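Thread on what we changed in the Cunero planner this cycle. Mostly notes for people already running kitchen tasks in simulation. Nothing here needs special hardware.

1/ Background: Cunero is the motion planning layer we put between the task script and the joint controller. It takes a grasp pose and a goal, and hands back a timed path. The drawer tasks have been our worst group since June.

2/ The failure was boring. The planner treated an open drawer as one solid box. Any grasp pose inside the drawer was in collision by definition, so the query came back empty before the sampler did any work.

3/ The old workaround was to switch off collision checks for the drawer during the last part of the reach. It got you a path. It also got you fingers through the side wall on a fair share of seeds, and the contact solver then threw the object across the room.

4/ The drawer is now five thin boxes: floor, front, back, two sides. They are attached to the slide joint, so they move with it. Build cost is small and it is paid once per scene load.

5/ Second change: the planner reads the slide joint value at query time. Before this it used whatever value was cached at reset. If the script opened the drawer and then asked for a reach, it was planning against a closed drawer. I am not proud of how long that one lived.
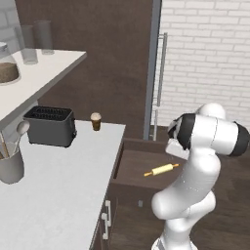

6/ Approach direction for long thin objects is now picked from the object's main axis. Close the fingers across the axis, come in from above, and reject anything more than 14 degrees off vertical while the fingertips are below the drawer rim. The limit is a config value. Set it wider for shallow drawers if you like.

7/ For a cylinder there are 2 grasp families left after that filter, one the half-turn of the other about the vertical. We try both and keep the one with more wrist joint margin. Cheap, and it stopped most of the cases where the arm reached the object fine and then had no way to lift it out.

8/ Test set: 218 drawer scenes, fixed seeds, object pose sampled on the drawer floor. Every scene is replayed from a clean reset. If you change the physics step, throw your old results away and rerun the lot, they do not compare.

9/ Planning time per query is nearly 2 seconds in the worst scenes, most of it spent on narrow corners. I would like that lower. Caching the roadmap helps until the drawer moves, and then it is stale, so we do not cache it on this group.

10/ Perception is out of the loop here. Object poses come straight from simulator state. We do have a branch that takes poses from Salazar, our depth-based estimator, but drawer interiors are dark and the side walls hide part of the object. Pose error along the long axis is the main problem. It will get its own thread.

11/ Logging. Each query now writes the start state, the slide joint value, the chosen grasp family and the reason for every rejected candidate. Reasons are short codes: RIM, WALL, IK, LIMIT, SELF. Grep for WALL first. If you see lots of it, your wall thickness is probably set to the visual mesh value when it should be the collision value.

12/ The Flarnance viewer can replay those logs and colour the rejected poses by code. You need the current build. The older one opens the files without complaint and shows everything in grey, which cost a colleague an afternoon.

13/ Known issues:
- A drawer that is only part open still gives odd results when the gripper is wider than the gap. It should return RIM right away and it sometimes runs to the time limit.
- Cabinet handles are still convex hulls. Reaches that pass close to them take a bigger detour than they need.
- Closing the drawer after a pick uses the old controller gains and can bounce.

14/ On the controller side, we dropped stiffness for the final descent and added a force threshold on the wrist. Contact with the drawer floor ends the descent and starts the grasp. Before that we relied on the commanded height, and any error in the floor height went straight into the fingertips.

15/ Config changes if you are upgrading: drawer_as_box is gone, use drawer_panels. approach_cone is now in degrees (it was radians, sorry). slide_source defaults to live. Old config files will fail at load with a message that names the key.

16/ The merge to the Omex main branch went in on 19 March 2025. The test scenes and seeds are in the same commit, under the drawer folder. If you hit an empty plan on a fully open drawer, send me the query log and the scene seed. A screen recording is no use without them.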